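4.2 Surface texture and the marking of controls

In the household survey, the surface around a control was recorded separately from the control itself (Figure 3).
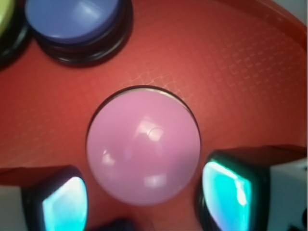
Figure 3. A pink domed button against a red tray with a faint crosshatched texture.

Mebrat Jemal has objected that texture and color should not be coded on the same sheet, on the grounds that a coder who has just written down a strong color contrast will tend to rate the tactile contrast as strong too. The objection is a fair one. In the first round both ratings were entered side by side, and the correlation between them was higher than the materials alone would lead one to expect. For the second round, carried out in May, the tactile rating was made first, by touch, with the object under a cloth, and the color rating was made afterward by a different coder. All values reported in this section come from the second round.

The sample consisted of 200 objects drawn from 13 households. An object was included if it had at least one part meant to be pressed, turned or slid by hand, and if that part could be reached without opening a cover. Kitchen timers, lamps, radios, toys and bathroom scales made up most of the sample. Large appliances were left out, as their panels are often flat and would have needed a separate coding scheme. Four objects from the Dinari range were tested twice by mistake, and only the first rating was kept.

Tactile contrast was rated on a scale of 5 steps, from "cannot be told apart by touch" to "found at once." Three properties were noted along with the rating: the height of the control above its surround, the shape of its edge, and the difference in surface finish. Height was measured with a depth gauge. Edge shape was coded as square, beveled or rounded. Finish was coded only as smoother than, the same as, or rougher than the surround, since finer grades could not be repeated reliably between coders.

Height was the best single predictor of the rating, as earlier work on raised markings would suggest. Its effect leveled off quickly. Once a control stood clearly above its surround, further height made little difference to how fast it was found. Rounded controls were rated slightly lower than square ones of the same height, and the gap was largest for low domes, where the fingertip passes over the slope without meeting a definite edge. Coders often overshot such controls on the first pass and came back to them.

Finish mattered mainly where height did not. On the Kettunen timers, which have nearly flush keys, a rough surround and a smooth key gave ratings close to those of raised controls with no difference in finish. The reverse arrangement, a rough key on a smooth surround, gave similar values but wider disagreement between coders. Two of the Bitlow lamps had a fine pattern over the whole housing, including the switch, and these were among the lowest rated objects in the sample. A texture that runs across the control as well as the surround seems to act as camouflage for the hand, and should be counted as no contrast at all.

Color contrast followed a different pattern. Pairs from neighboring hues, such as pink on red, were common in toys and rare elsewhere. Most such pairs differed more in lightness than in hue, and coders working under dim light reported that they relied on lightness alone. The color sheet was therefore revised to ask for lightness first.

Each object was handled several times by each coder, and up to 355 ratings were made in a single session. Fatigue cannot be ruled out. Ratings from the last part of long sessions were compared with those from the first part, and no drift was found for height or edge shape. A small drift toward the middle of the scale was present for finish. It does not change the order of the groups, but the values for the Trurora radios, which were always handled last, should be read with this in mind.

The relation between these ratings and actual search times is taken up in Section 4.3.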